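Slide 1: Two grippers, one bin

Hi everybody, thanks for coming back from coffee on time (mostly). I'm going to talk about picking junk out of a bin. We had two grippers on the bench, the Varela and the Rokton, and we ran both on the same arm out at the Zirncombe shop from November on. Over 3000 picks between them, so I have opinions!

Pause here, let people find seats.

Slide 2: What we asked them to grab

We went for household stuff and toys, all different shapes. The round hairbrush is my favorite because one end is a ribbed handle and the other is all bristles, so where you grab it matters a lot. The green cup lying on its side is the one I want you to keep an eye on. Point at the gap between the fingers, then at the cup. 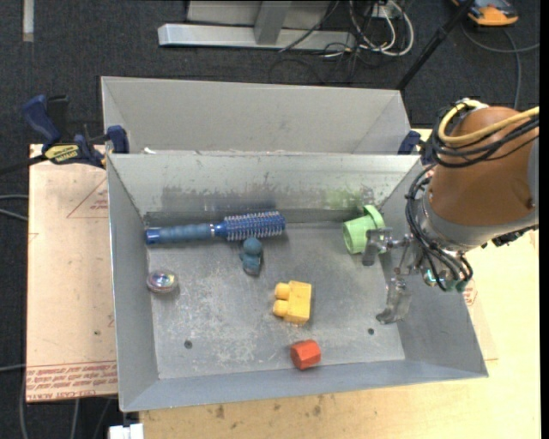

Slide 3: Where the picks went wrong

We logged 469 misses. The big pile of them came from things close to a wall, where a finger wants to be exactly where the metal is. The Varela has the wider opening and I figured it would walk away with this, but it kept bumping the rim on the way down. The Rokton is slower to close and did better along the edges. Small round things were bad for both, no contest.

Skip the chart if we're past 2 o'clock.

Slide 4: Stuff I'd do differently

Clamp the bins from day one. We lost 6 sessions to a bin that had crept over and a calibration that no longer matched. Also, set the Donunum controller's force limit before swapping fingers, and write it down someplace. I didn't, and had to redo a whole afternoon of cup picks.

Slide 5: Questions

Log format is on the handout. If somebody asks about suction, say next round.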